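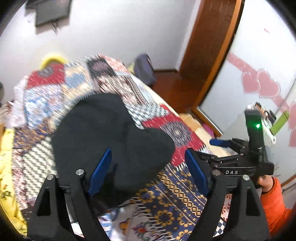 Equipment Planner, Home Robotics (one opening)

Hotine is hiring a planner to buy and budget for its household handling project. The project collects garment folding and bed tidying with hand-held grippers, used in pairs, in ordinary furnished rooms. The same tasks will later go to robot arms at our Trostlow site, and those arms have not been bought yet. That is the main reason for this job.

You would report to Soledad Zapata, who runs operations, and work most days with Ustyna Lytvynenko, who schedules the collectors.

What you would do

Keep the parts list for the grippers. Finger pads, screws and cables are ordered separately and billed separately, and our records of what has been replaced are poor — fixing them is the first task.

Get quotes for two robot arms and compare them on delivery, service terms and spares. Yatsenko and Skullura have both sent price sheets. Neither includes mounting.

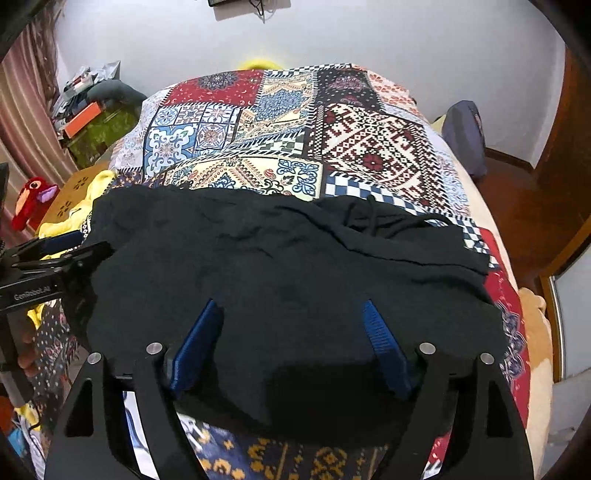

Garment work on a bed, with a gripper in the foreground and a second one at left.

Write the equipment budget for next year and present it in July. The current spares budget is $3,678, and it has to cover pads through the end of the year.

Visit collection sites when needed. You should see how the equipment is used before you decide how much of it to order. Soft goods such as hooded jackets take a lot of repeated grasping, and spares should be planned by task, with a separate line for clothing.
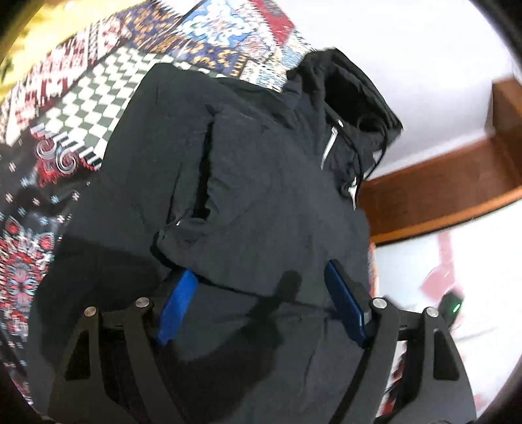
Bedding and towels get their own line as well. Hard objects can share one.

What we need

Two years of purchasing or inventory work, in any field. Comfort with spreadsheets. You do not need to program. Experience with leases or import paperwork is useful but not required.

Hours and pay

35 hours a week at $38 an hour, with paid holidays. Site visits are paid as regular hours, and travel is reimbursed. Start time is flexible between 8 and 10 a.m.

To apply, send a resume and one page on a purchase you planned, including what it cost in the end. Address it to Soledad Zapata at the Hotine office. Applications stay open until the job is filled.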